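Workshop tips: sharing a bench with a robot arm

Mark the bench before the arm ever moves. Blue tape over brown paper works well. Press the ends down hard and replace any strip that starts to lift. At Vundstead we change the paper every two weeks.

Give each dish a home square and write the layout on a card. People on the next shift shouldn't have to guess where a plate goes. 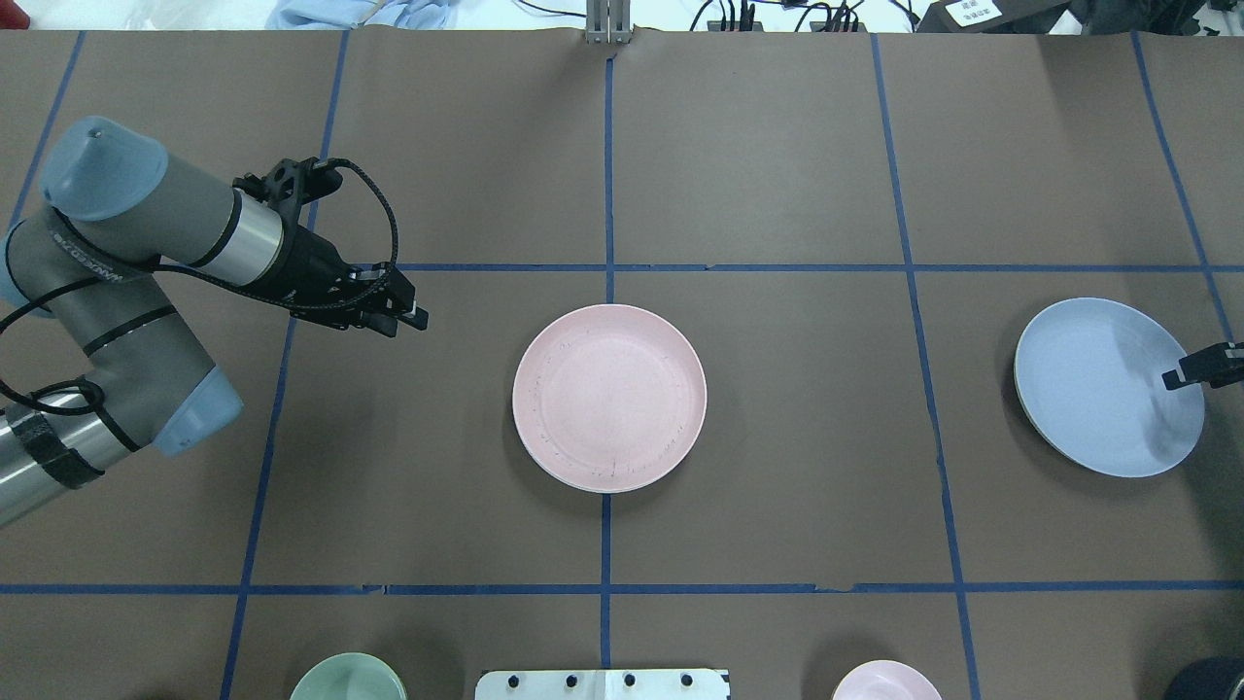

Keep sleeves and rags away from the cables. Wipe the finger pads at the start of a shift -- greasy pads drop plates.

The job changes more than people expect. Chin-lung Chuang used to sort dishes by hand all day. Now he sets out the pieces, watches for slips and logs the stops. His shoulders are better, but he says the standing still is harder on his feet. Get a thick mat.

Swap the watching job every 4 hours at most. Two is better.

Let the person at the bench decide when to stop the arm, and don't make them ask first.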